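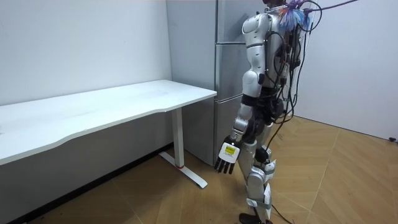

The long white desk, back against the wall. Faint smudges and light scuffs on the top.

How to get a white desktop clean again (and keep it that way)

Posted 10 July 2024 by Raimonds Dzene

Quick one. White tops show everything. Gray smudges, scuffs, tea rings if you leave them. Takes a while the first time, 10 minutes after that if you keep up with it.

What you need

Two microfiber cloths, one for wet and one for dry
Dish soap, plain
Warm water, a bowl
Baking soda
White pencil eraser or a melamine sponge
Old soft toothbrush for the edge

No bleach. No scouring powder. I used the green side of a kitchen sponge on my old Vindbridge desk and there's still a dull patch where the mouse goes.

1. Clear it off

Everything. Not shoved to one end, off. Drinks first, then anything with a plug, then paper. Bottle caps on tight before you move them. Wipe the bottoms of things while they're in your hand or the ring comes straight back.

2. Dry pass

Dry cloth, back to front, pull the dust toward you. Skip this and you'll be pushing wet grit around, and that's how you get new scuffs. Don't forget the strip along the wall. If the desk is light enough, pull it out a few inches. If not, wrap the cloth around a ruler.

3. Soap

A couple drops in the bowl. Cloth damp, not dripping – wring it till your hands hurt. Work left to right in sections as wide as your arm reaches. Straight strokes. Circles just leave swirls that you see as soon as the light comes in sideways.

Then again with plain water. People skip the rinse and then wonder why the top gets grimy so fast. Soap film is sticky.

4. The front edge

If yours is curved like mine, go slow where it dips in. Wrists and sleeves rub there all day. Toothbrush with a bit of soapy water, follow the curve, wipe as you go. Check underneath the lip too, fingers leave more there then you'd think.

5. Scuffs

Eraser first. Short light rubs, brush off the crumbs, look again. Most gray marks go with that. Still there? Baking soda and water, mix to a paste, fingertip only, leave it 2 minutes, wipe, rinse.

Melamine sponge is last. Works great, but it is a very fine abrasive and on a glossy top it'll take the shine down. Try it at the back corner first. Fongchan Saithong wrote in June that she did her whole Zollby table with one and now it's matte in the middle, so yeah.

If you can feel the mark with a fingernail it's a scratch. Cleaning won't do anything. Leave it.

6. Dry it

Second cloth, dry, whole top. Then let it sit a bit before things go back, espcially paper.
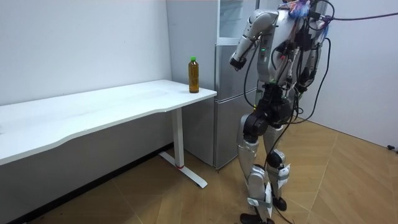 Right end of the desk, with the bottle on it.

Putting stuff back

Drinks get one spot. One end of the desk, away from the keyboard and papers. Put a coaster down if the bottle or glass sweats. Anything brown – tea, cola, juice – wipe the drip right away, a dried ring takes the paste and some patience.

Fridge near the desk? Wipe the bottom of whatever comes out of it before you set it down. Cold bottles leave a puddle.

Keeping up

Dry cloth every evening if you remember. Soap and rinse weekly. Eraser lives in the pen cup.

Wax or polish – I don't. Makes it slippery and it smears. If you've tried one on a white top and liked it, put it in the comments with the kind of surface you have.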